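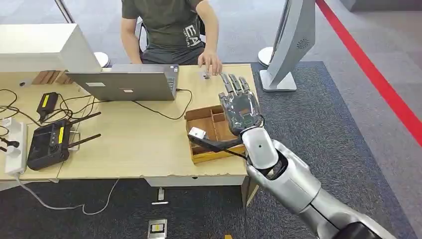
Storage news from the Sirnley depot

Hello again! June is our daft month, when half the county seems to want its keys on the same morning, so I'm writing this with a mug of tea at quarter to six before the first van goes out. The big thing this time is storage, which I've been promising you since the winter and which has finally got doors on it.

We've taken the unit next to ours on the Werkmont estate (the old tile place, if you remember it) and fitted it out with 284 lock-up rooms on two floors. The smallest will take the contents of a box room and a couple of bikes. The biggest will swallow a three-bedroom house, provided you let us do the stacking – I've seen what happens when people put the sofa in first.

You can rent by the week or by the month, and the minimum stay is 2 weeks. I argued for one, lost, and have stopped sulking. If we move you in with our own van, the first month's padlock and the mattress covers are thrown in. If you bring things yourself, the loading bay is round the back, past the Bomari carpet showroom, and please don't park across their shutter. They've been very patient with us.

A few things people have been ringing up about. Yes, you can come and get something out halfway through, as often as you like, between seven in the morning and eight at night. No, we can't take paint, gas bottles, petrol mowers with fuel still in them, or anything that grows. Fridges and freezers are fine, but defrost them the day before and wedge the door open with a towel. And do label your boxes on the side, not the lid! Once they're piled five high the lid is no use to anybody.

The part I'm most pleased with is the goods lift. It takes 600 kilos, so the upright pianos can go upstairs and leave the ground floor for people who want to pop in and out. My knees are delighted.

We've also changed the packing kits. The Gallagher kit, named after the road our first office was on, now has stronger double-walled boxes and proper dividers for glasses, and we've dropped the polystyrene chips altogether – they got everywhere and I was still finding them in the cab at Christmas. Paper instead. Bring your boxes back flat and clean and we'll knock something off your final bill.

Last month we passed 2520 moves since we started, which made me feel both proud and very old. Thank you to everyone who has sent a friend our way.

If you'd like to look round the storage rooms, just turn up before four and ring the bell at the side door. Give it a good long press, it sticks.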